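Fovard Bench Kit: frequently asked questions
Last revised August 2024

What is supplied with the kit?
Two arms, two grippers, one controller, the cable set and a licence for the Pevunent control software. Tables, workpieces and fixtures are not included.

Do I need both arms?
No. Either arm can be run alone from the same controller. The second arm is enabled in the Pevunent settings page and needs a restart.

What is the payload?
1000 g per arm at full reach, gripper included. Loads above this trip the overload stop.

How long does a gripper last?
The fingers are a wearing part. Inspect them every 2000 cycles and replace them as a pair. Spare fingers are sold by Parketti and carry no separate guarantee.

Can I fit my own fingers?
Yes. The mounting pattern is given in the hardware manual. Custom fingers must be entered in the tool table before use - the software does not detect a change of length.

Does the kit need a safety cage?
That depends on your site and on the task. A risk assessment is the buyer's duty. Marwan Qaisi in our support office can send the force and speed data you will need for it.

Which tasks come ready to run?
Sorting, peg insertion and brick placing. The brick task uses a standard studded baseplate and a mixed pile of bricks, with no set order for the pile. Fix the baseplate down before teaching any positions.

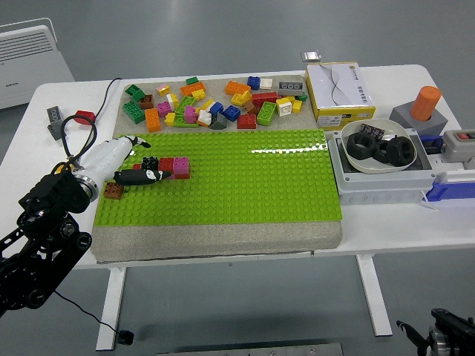 Brick placing task: gripper at the baseplate, unplaced bricks in a pile above it.

Can the arms share one work area?
Yes, with zone locking switched on. Only one arm may enter a shared zone at a time, so expect longer cycle times.

Is training available?
Consuelo Esquivel runs a two-day course at our Robles site. The next open course is in January. Bookings are made through the order desk.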